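What to expect at the Plarkcombe robotics open day?

Posted by okothfan517
My son and I have tickets for the Melier lab open day on Thursday and I've never been to one of these. Is it all talks, or do you get to watch an arm do some work? He's nuts about the sliders on his music gear, so I was hoping for the slider demo.

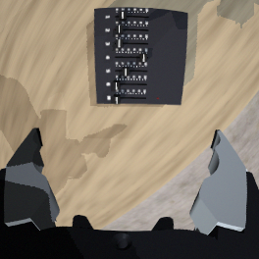 We can only stay until 6, and we're coming in by bus, so I'd like to know which bits to skip. Also, is there food?

Posted by drumia_dave
Went last November and loved it! Get there early, because the demo room only takes 20 people at a time and the line gets silly. They talk you through each move (a little long for kids, to be fair) and you can ask whatever you want.
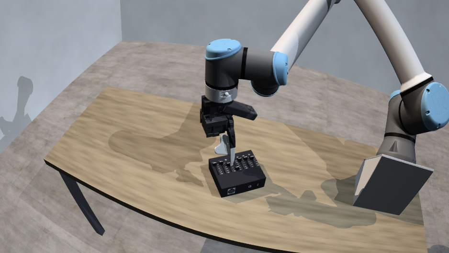

Mine asked if it could play the piano and got a very serious reply. Skip the Okoth talk unless you like charts. I paid for parking and wished I'd taken the bus, so you're ahead of me there.
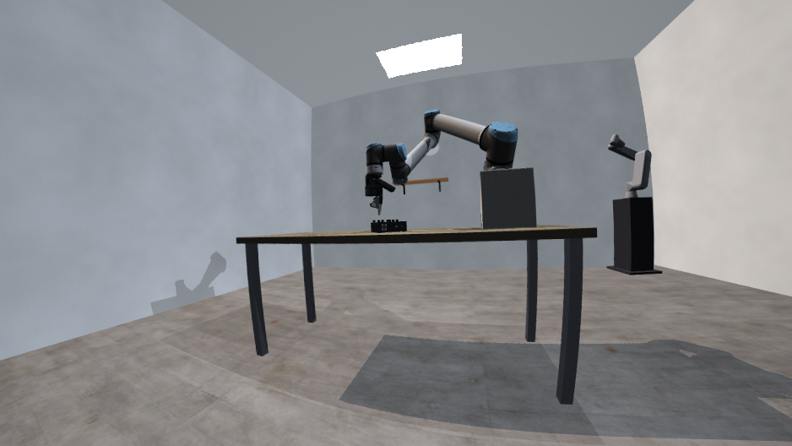 Food is one coffee cart, cash only when I went, so pack sandwiches. If your son gets restless, have him look for the second, smaller arm over in the corner, and the blue caps on the joints of the big one. Mine drew those for weeks after.

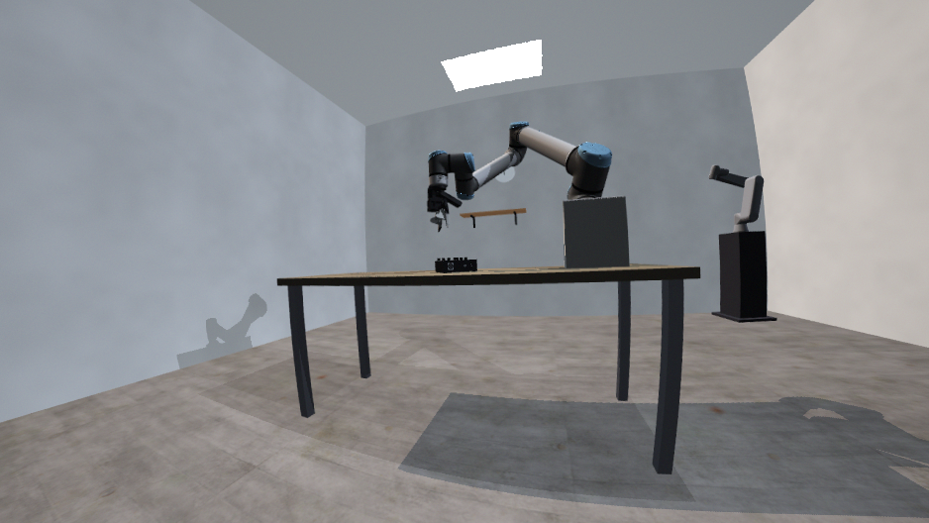 More replies (1)

Posted by plark652
no food worth buying. bus stop is right outside the gate, last one back is packed so go for the earlier one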